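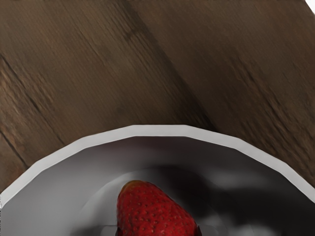
Dishwasher leaves chalky film on glasses, salt light stays on after refill

Hi Vestard support, I'm Mali Mathias, and I opened this ticket through the form but it only lets you type a couple of lines, so the whole saga is going in here. My dishwasher (the Vestard 800, with the built-in softener) has started leaving a gritty white film on everything. It took me ages to notice because nearly all our dishes are white, and chalk on a white bowl like the one on the dark brown planks just doesn't jump out at you. Glasses are another story! Hold one up to the window and it looks like it was dipped in milk. The salt light is also on all the time, even right after I fill the thing up.

What I had already done before writing: ran the cleaning cycle with nothing in it, cleaned the filter (gross, but not clogged), took both spray arms off and poked the holes out with a toothpick, and bumped the rinse aid up to the highest setting. The rinse aid made the glasses streaky on top of chalky so I put it back where it was. Detergent is the Gustis powder, same as always. The machine heats, drains, and finishes normally, with no error codes.

Update, first reply from support

Thanks for the quick answer, Rhydian! You asked for the water hardness setting. I didn't know there was one. I held down the Start button and turned the dial like you said and it was blinking 2. You also asked if we'd had a power outage lately, and yes, in October, a long one, the whole street was out until after dinner. The clock reset and I fixed that, but I never thought about anything else resetting. I'm going to borrow a test kit from my neighbor Touran Ghorbani, who has fish, and get back to you with a real number.

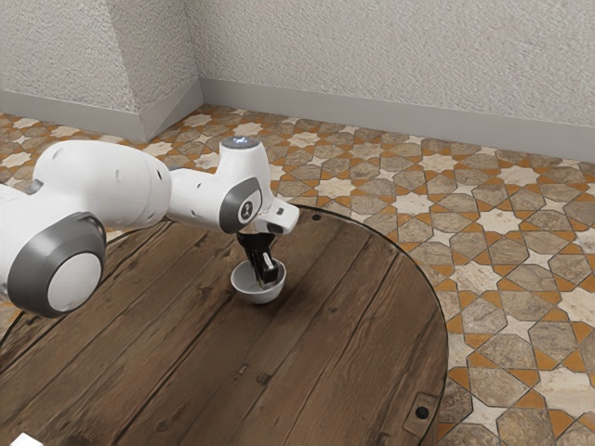 Okay, tested. The color chart on the strip puts our water near the very hard end, which matches what the kettle looks like inside. I moved the setting up to the number in your table for that and ran a normal load in the evening. Glasses came out the same. I know you said it could need a few cycles before the softener catches up, so I'm not panicking, just writing it down. Salt light still on.

Update, after several more loads

A tiny bit better maybe? I lined up two tumblers on the windowsill, one I'd soaked in vinegar first so it was properly clear, and then put both through. The clear one picked up a faint haze. The other one stayed ugly. My husband says he can't see any difference between them and that I should buy new glasses, so we'll leave him out of this.

I also did your salt check. I took off the cap and felt around with the handle of a wooden spoon, and it stopped way too soon, like hitting a floor. So there's a crust! I'd been pouring salt on top of a solid lump. Your message said to use 2 cups of warm water and let it sit, then break it up gently without jabbing at the bottom. I did it before bed and left it overnight with the machine switched off at the wall.
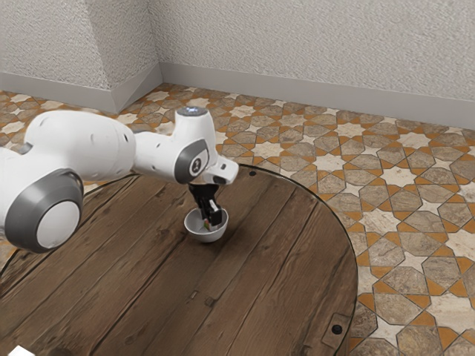
By morning the crust had gone to slush and I could get the spoon handle all the way down. I scooped out what I could with an old coffee scoop, topped up with coarse salt and ran a rinse right away so the spilled brine wouldn't sit on the steel. The salt I had before was a bag of the Parri fine stuff from the grocery store, and Rhydian, you were right, it says on the back in small print that it's for cooking. I feel a bit silly. The new bag is proper dishwasher salt in big chunky grains.

Salt light went off partway through the second load after that. First time in weeks!

Update, still one question

Glasses are coming out clear now, and the gritty feel on the plates is gone. The vinegar soak took care of the old film on most of the tumblers, although two of the cheap ones look permanently cloudy, and I gather from your care sheet that it's etching and won't come off. Fine, those are for the paintbrushes.

My leftover question is about the service counter. When I was in the settings menu I scrolled too far and it showed 2,000 with a little wrench next to it. Is that a count of cycles, and does it mean I'm due for something? The manual has a page on the wrench but it only says to contact a dealer, and our dealer (Hornier, the appliance place) passed me to Huw Eynon in their service department, who told me to ask you. I'd rather not pay for a visit if it's just a reminder that I can clear myself.

Please keep the ticket open until I hear back on the wrench. I'm around most mornings before 11 if it's easier to call, and email is fine too.

Mali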